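Monday, June 5, 2023

The morning began with the log from Friday night. I had left the planner running on the replay set and it stopped at grasp 684 of 700, with the message I know too well: start state in collision. I made tea before I opened the file. I have learned that I read stack traces badly without tea.

The start state was not in collision. I looked at it in the viewer from every side and there was free space everywhere around the wrist. The planner believed in a collision because our model of the hoses was still the old one, a single fat capsule beside the last joint, which somebody made in the first week at Wellham and which we all promised to replace. When the wrist turns far, the capsule goes through the bin wall, and the planner refuses to move at all. The real hoses bend. The capsule does not know this.

So I gave the day to the hoses. I wrote down three possibilities in the notebook. First, to make the capsule thinner and hope. Second, to use a chain of small spheres which follows the joint angle. Third, to learn the shape from the depth data, which is what Tanine would like and what I would also like if it were August and I had no deadline. I chose the spheres. It took until lunch to fit them, and most of this time went to a sign error in the rotation of joint six, my own mistake, made in April and hidden until now by the fat capsule.

After lunch I started the runs in the bin again, at reduced speed, with the new model loaded in Wilelum. I kept the mix sparse on purpose. When the objects stand far apart, I can see what is the fault of the planner and what is the fault of the segmentation, and today I wanted to blame only one program at a time.

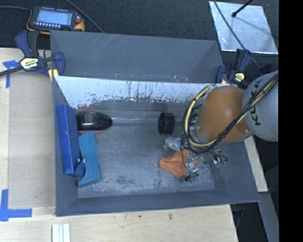

Afternoon runs with the new hose model. The gripper is at the orange cloth, with the clear item just above it.

The cloth is a difficult case for Ots. The grasp scorer was trained mostly on boxes, and it looks for two parallel edges. On a cloth it finds edges in the folds, and each new depth image gives other folds, so the best grasp jumps from one place to another while the arm is already on its way. I put in a small rule: once the approach has started, a new grasp may replace the old one only if its score is better by 20 per cent. It is not elegant, but the arm stopped hesitating. Before, it made a little dance over the target, which looked very thoughtful and cost us two seconds each time.

The clear plastic was worse, as always. In the depth image it is mostly holes, and where it is not holes it is noise. The filter fills the holes from the neighbours, and then the plastic becomes part of the bin floor. I tried to use the bright reflections in the colour image as a hint that something is there. In some views this worked well. In other views the same hint found an object on the rear wall of the bin, where the surface also shines, and Ots offered me a very confident grasp on nothing. I switched the hint off again and made a ticket. Perhaps a mask for the walls would be enough. We know where the bin is, we calibrate it every morning, so it is a little stupid to search for objects in its walls.

One thing I want to remember. The planning time went up with the spheres, as I expected, but much less than I was afraid of. Before the change I had written in the notebook that I would accept double. I did not even reach half of this. The slow part is still the inverse kinematics, which tries its seeds in a fixed order and usually finds the good one near the end. If I sort the seeds by distance from the current joint angles, I think it will be faster and the motions will also be less strange. This is for tomorrow, before I open my mail.

At 17 minutes past six I started the full replay again with the sphere model. When I left it had passed the first hundred without a complaint. I put the branch on the server but I did not merge it. I wanted to merge it very much. I have merged things in the evening before, and I have come in early to take them out again.

On the bus I noticed that I had not eaten my apple. I ate it at the stop by the bridge and thought about seeds, the other kind.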